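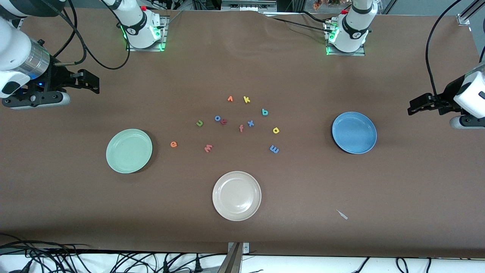

Figure 1. Two-arm workspace with foam letters and three plates on a paper-covered table.

4. Language, Records and Unequal Treatment in Pretrial Hearings

4.1 Setting and materials

The hearings discussed in this section took place in the county courts of Ekitz and Malabanan. Both counties hold pretrial hearings daily, and both apply the same state rules on release. They differ in how the record is made. Ekitz keeps a full written transcript of each hearing. Malabanan keeps a short form, completed by the clerk, on which the judge's reasons are entered in a space of a few lines.

The study draws on over 4000 hearing records from the two counties. Records were included if the person charged had no other open case and was represented by an appointed lawyer at the time of the hearing. Cases moved from another county were left out, as were hearings that ended before a decision on release was made. The records were supplied through the Nekero Court Records Project under an agreement that bars the release of names, home addresses and docket numbers.

Race was taken from the booking sheet, where it is entered by the arresting agency. This is a known weakness. A booking sheet reports what an officer wrote down and may differ from how the person would answer the same question. Where the booking sheet and the court file disagreed, the record was kept in the sample and marked, and the main results were run again without it. The direction of the findings did not change.

4.2 Coding of judicial language

Each statement of reasons was read by two coders working apart from each other. The coders marked whether the judge referred to the charge, to the person's past record, to ties to the community, or to character. The last group proved the hardest to define. Phrases such as "a danger to decent people" were coded as references to character even when they stood next to a reference to the charge. Phrases that only repeated the words of the statute were not.

Disagreements between coders were settled in discussion and recorded in the coding log. Most concerned remarks on family and work. A judge who notes that a person "has never held a job for long" may be speaking of community ties, as the statute allows, or may be passing a judgment on worth. The coding guide, adapted from the Flukley protocol for sentencing remarks, asks the coder to look at the sentence that follows before choosing.

4.3 Findings

In Ekitz, references to character appeared more often in hearings of Black defendants than in hearings of white defendants facing charges of the same grade. The gap was widest for low-level property charges, where judges have the most room to decide. It narrowed for serious charges, in which the reasons given were short and followed the statute closely.

The Malabanan records show a smaller gap, but this result should be read with care. A clerk who must fit a judge's reasons into a few lines will tend to keep the legal ground and drop the rest. What was said aloud in the courtroom - and heard by the person charged - may have been closer to the Ekitz pattern than the forms suggest.

Release decisions followed the language in part. Where character was mentioned, money bail was set more often, and this held after past record was taken into account. The data cannot show whether the language shaped the decision or was supplied afterward to support it.
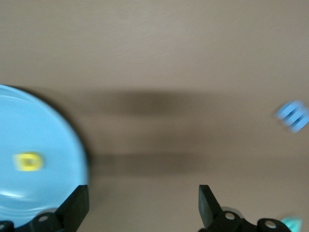
4.4 Limits of the record

No transcript preserves tone, and neither county's records note how long the judge spent with the file before speaking. The sample also leaves out people who hired their own lawyers, a group that may be addressed in different terms. Section 5 takes up the question of whether a required written finding, entered in full, would give reviewing courts a firmer basis for hearing claims of unequal treatment.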